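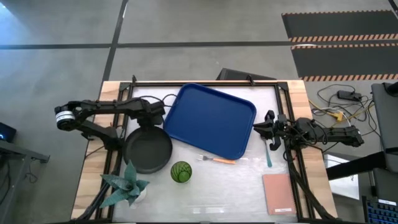 Emiko Nagano wrote:

> I have a returning student, early seventies, who left Bultitz part way
> through a degree and wants to finish it with us by evening study. The
> old transcript shows 122 credits. When I enter them in Posetti as
> transferred credit the record saves, but the progression screen shows
> only 40 and the rest vanish from the total. The modules are still
> listed. Is this a fault in Posetti or have I entered them wrongly? I
> have to send an offer letter and I would like the number in it to be
> one that we can stand by.
>
> Second question, related. Several of the modules have a grade but no
> level. The transcript only says "Part One" and "Part Two". I put them
> all in as level 4 to get past the validation, which I suspect was a
> mistake.
>
> Emiko

Emiko,

The record is behaving as configured. The figure of 40 is the ceiling on direct transfer for part-time awards, and it is applied when the progression total is calculated, not when the record is saved. That is why you see the modules in the list and do not see them in the total. Posetti gives no warning at the point of entry. I raised this with them when we moved over from the old system and the answer was that the save routine does not know which award the student is being admitted to. That is correct as far as it goes, as an applicant can have a credit record before a programme code has been attached.

The remaining 82 are not lost. They are held with a status of U (unallocated). To see them, open the credit history, choose "all statuses" in the filter and refresh. The filter goes back to "counted only" every time the screen is closed, so if you go away and come back you will have to set it again.

There are 3 ways in which older credit can be brought into the total, and they are handled separately:

Direct transfer (code DT). Module for module, with a transcript, up to the ceiling. No assessment by us.

Mapped transfer (code MT). The old module is compared with the learning outcomes of one of ours and signed off by the programme lead. Does not count towards the ceiling. Needs a syllabus or reading list from the year the module was taken.

Portfolio (code PF). The student writes a reflective account with supporting evidence, and an assessor marks it against the outcomes. Does not count towards the ceiling either. The word limit is 3000 for each claim, and a claim may cover more than one module if the outcomes overlap.

What you have done is put everything in as DT. The system takes the entries in the order they were keyed, not in date order and not by grade, and stops when the ceiling is reached. So the 40 that are showing may well not be the 40 you would choose. If the stronger modules were typed in last they will be sitting in U. I would take the whole lot out and start again on paper before touching the screen.

The order I use is as follows. Go through the transcript and mark anything that has an obvious match in our current programme. Those are candidates for MT and should be kept out of DT altogether, so that the ceiling is not used up on modules that could have come in another way. Then fill the DT allowance with modules that have no equivalent here but are plainly at degree standard. Options and subsidiary subjects usually go in this group. Whatever is left goes to PF or is left unallocated. There is no harm in leaving credit unallocated. It stays on the record and can be moved later, although not after the student has been put forward for the award.

On the matter of levels, please do take out the level 4 entries. Once a module has been counted at a level, changing it generates an amendment, and amendments to level have to be countersigned by Registry. If you delete the entry before the offer goes out, there is no amendment and nothing to countersign. The field will accept X for "level not stated". The validation message does not mention this, but it is in the list of codes at the back of the guide. An X module can be held in U for as long as you like. It cannot be counted until it has been given a level.

For Bultitz in particular, "Part One" was the first year of full-time study or the equivalent, and we have always treated it as level 4. "Part Two" covered everything after that and cannot be converted by rule. It may be level 5 or level 6. Hatsue Kudo did a concordance for the science subjects a few years ago, and Ryota Kudo extended it to history and modern languages. If your student's subject is in there you can cite the concordance in the notes field and no more is required. If it is not, ask for the regulations for the year of entry. Bultitz will send a scan if you write to their records office, but allow time for it. My last request went in during November and came back after the winter break.

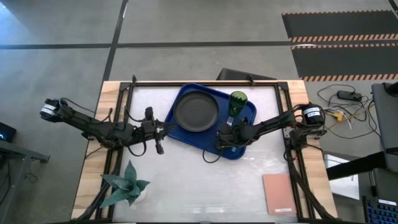
What if the syllabus for a module no longer exists? The module then cannot go in as MT, and the choice is between DT, if there is room under the ceiling, and PF. A letter from the former department saying that the module was taught is not enough for MT, as it does not show the outcomes. It can be put into a portfolio as supporting evidence.

I mention this because syllabuses from before the records were put on computer are patchy everywhere. Do ask the student first. People who have kept a transcript for decades have quite often kept the module handbook or an essay with the question sheet attached. Both are acceptable. A handbook on its own will support MT. Essays on their own will not, but they are good evidence for PF, and a marked essay with comments is better than a clean one.

Some points on the age of the credit, as this tends to come up with students who have been away a long time. Our regulations do not set a general expiry date. There is a currency requirement on certain programmes, mostly those with professional recognition, and it is attached to the programme and not to the student. Check the flag on the programme record before you say anything in writing. If the flag is N, the date of the old module has no bearing on whether it counts. If the flag is Y, look at the programme handbook for the period. Eilif Blomqvist had a case at the Hoshino centre where the flag was Y and the handbook said nothing, and it had to be referred back. The handbook has been corrected, but I would not assume that others are in better order.

Grades are not carried across under DT. The credit counts and the mark does not, so the final classification will be worked out on what is studied with us. Under MT the grade can be carried if the programme lead agrees and the old marking scale is attached. PF is pass or fail. Students who did well the first time are sometimes disappointed by this, and it is better that they hear it before they accept. I put a sentence in the offer letter. You are welcome to copy it:

"Credit awarded for earlier study will count towards the total required for your award. Marks gained in that study will not be used in calculating your final result unless this is stated in the schedule attached."

As to the number in the letter, do not put 122. The letter should give only what has been counted at the date of issue, with a separate line for credit still under consideration. If you write the larger figure and a mapping is then refused, the student can reasonably say that an offer was made on that basis. I have seen one such complaint and it was upheld. For your student, if you have done nothing beyond DT by the time the letter is due, write 40 as awarded and 82 as under consideration, and attach the list.

Riku Shibata asked off-list whether the fee is reduced at the same time. Fees are charged by module taken, so a student with more credit will have fewer modules to pay for, but nothing is refunded if credit is allocated after a module has started. That is another reason to get the mapping done early - before enrolment opens if you can. The portfolio has its own charge, per claim, and this is not waived for any age group, whatever the old leaflet says. The leaflet was withdrawn but copies are still about.

I will send the concordance to anyone who wants it. Please write to me directly for it, as the list strips attachments.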